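Print | E-mail

The long way to a short menu

9/29/21
By a staff writer

The kitchen at Cornico opens at 9 in the morning, and for the first hour the only thing made there is stock. The restaurant seats 42 people in two rooms that used to be a hardware store. It has a menu of nine dishes, down from more than twice that many when the doors first opened.

The cuts came slowly. The owners dropped the steak first, then the pasta, then most of the desserts. Regulars complained about the lemon tart and it came back within a month. The rest stayed gone.

What is left depends a good deal on Lasa, the valley north of town where the restaurant buys its potatoes, onions and beets. The farms there are small. One of them, Jõgi, sells nearly everything it grows to three kitchens and a Saturday market stand. Its owners plant in long narrow beds along the river and lose part of the lower field to water most springs. They have stopped trying to save it and now leave that ground in clover.

Buying this way takes time. Large suppliers deliver before dawn with one invoice. The farms call the night before to say what is ready, and the menu is written around the answer. In a wet week that can mean a lot of cabbage. Cooks who came from bigger places say the first season is hard – they are used to picking the dish and then ordering for it.

The prices are higher, but waste is lower. The restaurant paid $1000 for a used walk-in cooler two years ago, and the staff now keep beets and carrots in it well into winter. Peels and tops go into the stock. Bread from the bakery next door, Stikico, comes over at closing time and is served the next day as toast or crumbs.

The owners have been asked to open a second place and have said no each time.

Share (42) | Comments (2) 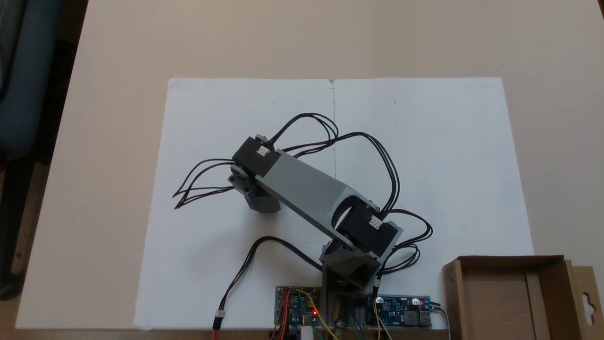
In October the menu changes again. The beans will be finished by then and the squash will be in, along with the first of the late apples. The lemon tart stays on, and dinner will start half an hour earlier through the winter.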